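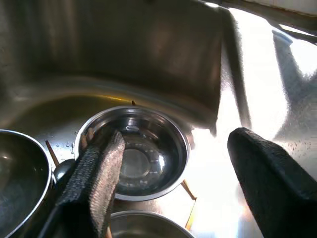 Ticket: Gripper closes late during remote demonstrations, sink task
Opened by: Genalyn Espiritu
Site: Indby, wash-up station
Software: Gulix recorder, Stolter hand controller
Status: Solved, one point still open
Month: April 2020

Problem as reported

When I show the sink task by remote control, the fingers close later than my hand. The delay is small at the beginning of a session and grows with time. After 16 demonstrations it is long enough that I miss the rim of a bowl. With the arm in hand-guiding mode I do not have this problem - the fingers answer at once when I press the button on the arm.

The task is to take steel bowls and chopsticks out of the basin, one piece per demonstration. The chopsticks are the worst. They are thin, they lie between the dishes, and I must close at exactly the right moment.

What I tried first

Restarted the hand controller. No change.
Changed the cable between controller and desk computer. No change.
Restarted the Gulix recorder. The delay was gone, then it came back in the same way.
Lowered the lamp on the right side, where the steel shines very white in the wrist view. It is easier for my eyes, but the delay is the same.

Reply from Vlachou support

Thank you for the clear report. Please send the session log and tell us if the preview window is open while you record. Please also check the recorded file: is the finger command late compared with the wrist picture, or does only the live view come late to you? These are two different faults.

Answer, Genalyn

The preview window is open all the time, I cannot work without it. I compared the times in the file. The finger command and the wrist picture agree very well, to within 2 frames. So it is the live view that is behind, and I close late because I see late. I was wrong to write that the fingers are slow.

Log is attached. In February we did the same task with the older recorder and I do not remember any delay, but I have no log from then.

Reply from Vlachou support

We see it in your log. The preview keeps every picture in a queue and does not throw away the old ones. If the desk computer cannot draw them fast enough, the queue becomes longer. At the end of your session there were 44 pictures waiting.

Please open the recorder settings, go to Preview, and set "Keep only newest" to on. Then set the queue length to 5 or less. The saved recording is not changed by this setting.

Result

Done as written. I made one full session with the new setting and the delay stayed the same from start to end. I could pick up a chopstick lying next to a bowl at the first attempt, which I could not do before.

I have marked the late demonstrations in the old sessions as "do not train". In several of them the fingers close on nothing and I open and try again, and I do not want the robot to learn this habit. The early ones from each session are good and I kept them.

Still open

The setting goes back to off when I log in as another user. For the moment I check it by hand before each session. Please tell me if it can be saved for all users of the computer, or if I should open a new ticket for this.

Reply from Vlachou support

Please leave it in this ticket. We have passed it to the people who look after the recorder and will write to you here.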